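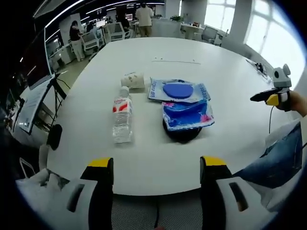

White tops are fine for a shared table as long as you go in knowing that you'll be wiping them down more than you expect. We have had the big white oval in our front room since September of last year and I would buy it again, with a few changes to how we set it up. It gets used for everything. People eat at it, sort mail on it and hold the Monday meeting at it, and in between it collects things. Take the middle of it as it is in the photo: a bottle of water, a crumpled bit of white paper, a couple of plastic packages on top of each other, and farther back a thin line of dark specks and a few crumbs. On the old brown table you would never have seen the specks. On the white you see them from the door. Whether you count that as a fault depends on who has to look at it. I've come to think it's a good thing, since people do wipe up what they can see.

I'll go through Callum's questions in the order he asked them. His message is quoted at the bottom for anyone who deleted it.

On size. Ours is 100 inches on the long side and it is too long for the room by a little. The ends are fine. The trouble is getting past when somebody has a chair pushed back. If your room is the size you gave, I'd go down a size. I wouldn't count on the oval shape saving you space. It saves you the corners, and it does save your hips when you walk by, but a person sitting on the long side takes up the same amount of floor as they would at a rectangle.

The other thing about the oval is that the middle is hard to reach from a chair. That is where our clutter lives. Anything set down near an edge gets picked up again when the next person needs the spot. Anything that gets pushed to the middle stays there until somebody cares. We tried a tray in the middle and all that happened was that the tray filled up and then the things went next to the tray. What works better for us is leaving the middle bare and putting a small open bin on the shelf by the door. Whoever closes up puts whatever is left on the table into the bin. Food and open packages go in the trash. The bin gets emptied on the last Friday of the month and people know it.

On the surface. Ours is a Pirik and the top has held up well. There are faint scratches near one end where a monitor stand got dragged, and you have to catch the light to find them. Coffee rings come off with a damp cloth if you get to them the same day. Left over a weekend they need a drop of dish soap and a few minutes. Blue ballpoint comes off. Permanent marker took rubbing alcohol and left a slight gray shadow that faded over the next few weeks of regular wiping. Please don't use the scrubbing side of a sponge. We did that once, early on, and there is a dull patch to prove it.

For routine cleaning we stopped using spray. It left streaks that showed under the ceiling lights, and the lights in that room are bright and straight overhead. Now it's two cloths, one damp and one dry, kept on a hook. Start at the middle and work out to the edge, then catch the crumbs in your hand or in the damp cloth. If you start from the edge you push everything to the middle and then can't reach it, and then you get exactly the sort of line of specks I mentioned above.

On power. You asked if you should pay for the version with the outlets built into the top. We didn't, and I go back and forth. We run a dark power strip along the far rim with the cables trailing along the edge. It works. It's easy to get at, and when a strip dies you replace the strip and not the table. But it is not pretty, and the cables on a white top stand out more than I'd thought they would. They also catch dust, and whoever wipes the table has to lift them. If I were doing it over I would screw the strip to the underside of the top with the outlets facing out and bring up only as much cord as people need. The Varetti cable trays will clamp on without drilling, if your top is thin enough at the rim. Ours isn't. Measure before you order. I did not, and had to send the tray back.

Whichever way you go, put the strip on the side nearest the wall outlet. It sounds obvious but our first arrangement had a cord crossing the walkway under a rubber cover, and the cover curled up at one end within a month.

On chairs. We have the gray mesh seats and I have no complaints. Crumbs do go into the weave. A brush attachment on the vacuum gets them out. I'd stay away from the fabric ones for any table where people eat. The one thing to check is the arm height against the underside of the table. Ours go under with the arms at their lowest setting. At any other setting they hit the rim and leave a mark, and the marks on the edge are much harder to get off than the marks on top.

On price. You said your limit was $600 for the table alone. I think you can do it, if you're willing to buy used. Drummond's warehouse gets in tables from offices that are closing, and they had a smaller white oval for $384 when I was in there last. I looked it over pretty well. There was a chip on the underside where it would never show, and one of the leveling feet was missing, which is a cheap part. I don't know if it's still there. Call before you drive over. Ask them if the base comes apart, too. Ours does, and it's the only way it got through our door. Even so it took 3 of us most of a morning, mainly on account of the stairs.

If you end up looking at the Dralari, sit at one first. The base has a wide foot on it and I kept kicking it. A shorter person might not mind.

The last thing you asked was how we keep people from leaving things out, and I don't have a great answer. We had a sign. The sign did nothing, and after a while it was one more thing sitting on the table. What has helped is making the cleanup short. The cloths are right there, the trash can is within reach of the end chair, and the bin is on the way out the door. Wiping the whole top takes less time than washing a mug. On days when there's a meeting at four, the table is clear by five past, because people need the room for their elbows. On days without one it can look like it does in the photo from midday until closing, and I've decided I can live with that. Water bottles are the worst of it. They all look alike, no one is sure which one is theirs, and so they stay put. A marker on a string next to the water would probably take care of it. I keep meaning to set that up.

If anyone else on the list has used the clamp-on trays with a thicker top I'd like to hear how you did it.

On 11/5/23, Callum MacAulay wrote:

> Hi all,
>
> We are replacing the table in our shared room and I'd like to hear from
> anyone who has a white one. The room is 11 by 15 with the door on one
> of the short walls. Right now we have two folding tables pushed together
> and people keep losing pens down the gap.
>
> What I'm trying to find out:
>
> How big can we go, and is an oval any better than a rectangle in a
> room that size?
>
> Does a white top stain? People will be eating at it.
>
> Is it worth paying extra for outlets built into the top?
>
> What chairs do you use with it, and do they fit under?
>
> We can spend $600 on the table. Chairs would come out of a different
> pot. Used is fine as long as it doesn't wobble.
>
> Also, if anyone has found a way to keep people from leaving their stuff
> all over a shared table, I would be glad to know what it is. I cleared
> ours off Friday and by this afternoon it was covered again.
>
> Thanks,
> Callum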